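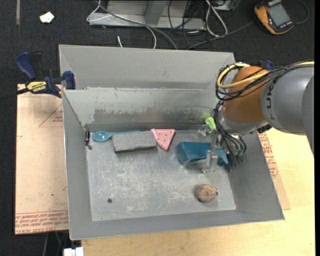 *Bin picking station with mixed household objects, gripper over the scoop.*

## Workshop Tips: Recording Grasp Examples in a Metal Bin

These notes apply to all operators at the Vorside workshop who record picking examples for the Slanina learning system. Questions should be directed to Janka Jireš.

**Securing the bin.** Clamp the rim on both sides before the first grasp. A bar clamp with wide jaw pads holds better than a spring clamp. Check the clamps again after every 100 grasps, and after any contact between the gripper and a wall.

**Choosing objects.** Mix shapes and surfaces. A thin spoon handle, a coarse block and a round item that can roll each call for a different approach. Place at least one object against a wall or in a corner; the first Irnovham set had too few of these and had to be extended.

**Scattering.** Tip the objects in from a tray and leave them where they land. Do not straighten a piece that is partly hidden by another. Scatter again after up to 600 attempts, or sooner if the same object is being chosen repeatedly.

**Cables.** Move the arm slowly to all four corners before recording. Cables near the wrist should follow without pulling tight or dragging over the objects.

**Failed grasps.** Keep them. Mark the attempt as failed and continue. Attempts interrupted by hand are to be deleted, and the number entered in the station log.

**Cleaning.** Wipe the bin floor with a dry cloth. Scratches may remain; do not sand or repaint the metal partway through a set.

Revised 06/09/2021, E. Bednárik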